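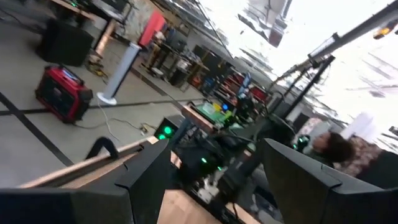
Two green lights at the top of a dark device

The palace at Traterora put out the birthday film at six in the morning, which is when palaces put out things they want you to find by yourself. I had it transcribed by seven. That is my job at Grillstead, a magazine you will have read at the dentist's.

The film ran for two minutes. The prince and princess walked along a beach with their children and a dog. Everyone wore cream. The dog, I noticed, was a different dog from the one at Christmas, and smaller, but the caption said "our old boy" and so I wrote "beloved family pet" and moved on.

My editor wanted 400 words by eight. "Sweet," she said. "Make it sweet. Is she holding his hand?"

I looked again. She was holding his sleeve.

"Near enough," said my editor.

I have covered this marriage for a long time and I don't believe in it. I don't disbelieve in it either. I believe in the cream jumpers, because I rang the shop and they had sold out by nine. I believe in the beach, though it was in the wrong country. The official line was that the family had spent a quiet spring at home, and there is no beach like that at home. The sand there is grey and full of bottle tops.

A reader worked that out before I did. She wrote from Cuvwood to say she had walked that very beach every day in March, and the only royal person she saw was the princess, alone, eating chips out of the paper. No prince, no children. No dog of any size. She had gone over to say hello, and the princess had offered her a chip.

"Was she sad?" I wrote back. My editor would want to know.

"She was hungry," the reader answered. "Why do you people always ask that?"

I put the letter in the drawer with the others. By noon the piece had 655 comments, most of them about the princess's hair, and one that said the sea was going the wrong way. I played the film again to check. The waves were sliding out from the sand and standing up into themselves. Somebody had run it backwards.

I ran it the other way, then. It started with the family close together, the sleeve held tight, and it ended with them further off and further apart, the dog well ahead, the children after the dog.

My editor leaned over my shoulder. She smelled of toast.

"Which way is right?" she asked.

I said I could ring the palace, and she said the palace would say cream was a lovely colour for spring. She went off to see about lunch. I changed "walking towards us" to "walking", and sent it up again.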